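Small-item sorting: shallow open box vs. divided case
Forum: Storage and Household > Drawers, Boxes, Bins

binwood_hegyi
Posted 2022-12-08

I am clearing the loose items out of a bedroom and want one container for everything that has no fixed place. Current candidate is a shallow white cardboard box with a lime-green lid, set on the bed while I sort. Contents so far: a jar, a walnut, clips, a flashlight or similar. The alternative is the Binwood divided case, insert depth 66 mm. I measured the jar at 70 mm with its lid on, so it would have to lie on its side.

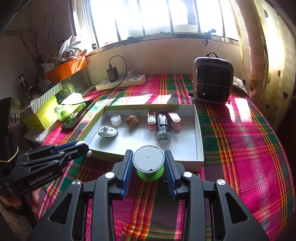
Tray on the bed, lid partly behind it.

Questions: does an open tray without dividers stay sorted, and is cardboard stiff enough to be lifted with one hand when full?

– Ákos Hegyi

hlis
Reply

Undivided trays do not stay sorted. Round items move every time the tray is lifted. The walnut will be in a different corner each time you look. If you keep the tray, put the heavy pieces at the back and the clips along one side, and lift it with both hands.

I would also move the heater before going further. A portable heater next to bedding and plastic bags is a bad arrangement whether or not it is switched on.

Drolcombe_C
Reply

Disagree with hlis on dividers. I used a divided case for a year and the cells were always the wrong size for 2 or 3 things, which then lived on top of the case. A shallow tray has one advantage: everything is visible from above. Depth matters more than partitions. Once items stack, you stop finding them.

Agree on the heater.

– Cleiton Pimentel

binwood_hegyi
Reply

Heater noted. It goes to the hall tonight. The power strip by the wall stays, the phone charger needs it.

Second arrangement, with the candle holder and the panda in. The stapler, or whatever one calls that tool, is in the back corner. The cable organizer takes up more width than I expected.
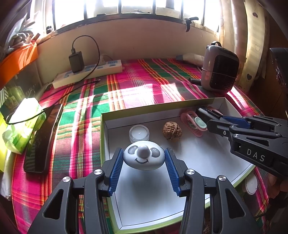
Panda at the front, candle holder and walnut behind.

vkopecky
Reply

Two remarks.

1. Cardboard. A shallow box of this type bends at the long sides first. Set the lid underneath as a second floor and the sag is mostly gone. I have done this with Tóth shoe boxes since September and none has failed.

2. The candle. Wax softens and picks up dust and lint. I would not store it open beside a cable organizer. A jar with a lid is the better place if it fits.

hlis
Reply

Lid underneath means no lid on top, so dust gets into everything and not only the wax. I don't see the gain. Either the box closes or it is a tray.

vkopecky
Reply

It is a tray. He asked about lifting it.

Drolcombe_C
Reply

The walnut is not storage, it is food. Kitchen.

binwood_hegyi
Reply

The walnut is decorative and stays.

ayo_ogbonna
Reply

Middle option: keep the tray and put one loose strip of card across it, folded into an L so it stands without glue. Small items on one side, tools on the other. The strip can be moved when the contents change, which answers the complaint about fixed cells. Ernness sells a ready-made version, but cereal box card does the same job.

I would still take the long tool out. It belongs in a desk drawer.

hlis
Reply

The L strip is acceptable. It will creep unless the fold is tight against the side wall.

binwood_hegyi
Reply

Will try the L strip with the lid underneath, tool to the desk. The Binwood case is off the list, mainly on depth. Does anyone have a preferred card weight for the strip, or is cereal box the standard?

ayo_ogbonna
Reply

Cereal box. Cut it a little below the rim so it doesn't catch your hand.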